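Checklist previa al arranque: software de la celda de dos brazos (Usuga)
Revisión 4, enero. Con mis comentarios, que ya sé que me enrollo.

Esto lo paso yo antes de dejar que el planificador mueva nada. Si algo sale en NO, se para y se apunta, aunque haya prisa (¡sobre todo si hay prisa!).

1. Versión de control y de percepción iguales en los dos equipos: SÍ
El repositorio Prenura estaba en la misma etiqueta en ambos. La última vez no coincidían y perdí media mañana persiguiendo un error de marcos de referencia que era solo una librería vieja.

2. Límites de velocidad cargados desde el fichero de la celda, no los de fábrica: SÍ
Miradlo en el log de arranque, que la pantalla de Horo enseña lo que pediste y no siempre lo que quedó aplicado.

3. Parada de emergencia probada con los controladores activos: SÍ
Probada por brazo y luego con los dos a la vez. El nodo de planificación se entera y tira la trayectoria pendiente, que antes la guardaba y la retomaba al rearmar. Menudo susto aquel día.

4. Calibración cámara-base: SÍ, con comentario
Error medio de 2 mm en el brazo izquierdo y 3 mm en el derecho. El límite que tenemos puesto es 4, así que pasa, pero el derecho va subiendo desde la revisión anterior y yo lo recalibraría antes de la próxima tanda.

5. Escena de colisión actualizada con lo que hay encima de la mesa: NO

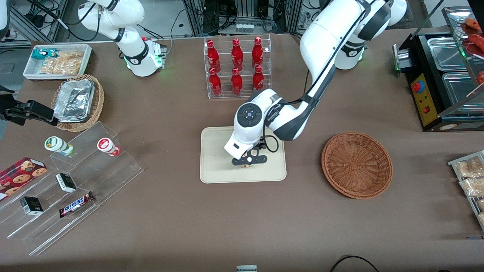

La escena de colisión es donde más me paro, porque el planificador solo esquiva lo que conoce. El modelo que traíamos de la demo de Ustesthorpe tenía una mesa casi pelada y con eso salían trayectorias preciosas, cortísimas y completamente inútiles para este montaje. Fijaos en el soporte transparente de dos pisos con las seis botellas rojas, justo detrás de la bandeja crema: para mí tiene que entrar como un bloque entero, con las botellas incluidas y un margen generoso. Con el expositor escalonado de la izquierda haría lo mismo, que el acrílico transparente a la nube de puntos le sienta fatal. Pendiente: meter los dos como cajas fijas y volver a lanzar la validación.

6. Comprobación de colisión entre brazos: SÍ
Activada en planificación y también en ejecución. Ojo, que son dos parámetros distintos y el segundo viene apagado por defecto. Lo he dejado escrito en el fichero de lanzamiento, con un comentario en mayúsculas.

7. Objeto agarrado añadido al modelo del brazo: SÍ, con comentario
Al cerrar la pinza se añade bien. Al soltar, una de las pruebas dejó el objeto fantasma pegado a la muñeca y el siguiente plan salió dando un rodeo absurdo. Solo lo he visto una vez, pero queda abierto hasta que lo entienda.

8. Detección de objetos por encima del umbral: SÍ, a medias
Con los paquetes opacos, de maravilla. Con las bolsas transparentes de aperitivos la máscara baila bastante de un fotograma a otro, y si la máscara baila, el punto de agarre también. He puesto un filtro que exige 8 fotogramas seguidos de acuerdo antes de mandar el agarre. Va más lento, sí, y de momento se queda así.

9. Registro de datos y relojes sincronizados: SÍ
Relojes bien y espacio en disco de sobra. Acordaos de cerrar la grabación desde la consola y no matando el proceso, que luego el último episodio no se puede abrir.

Resultado: no apta para ejecución autónoma hasta cerrar el punto 5. Se puede trabajar en modo asistido, a velocidad reducida y con una persona en la seta. El 7 no bloquea, pero si veis otra vez el rodeo raro guardad el log entero y subidlo a la carpeta de incidencias con la hora.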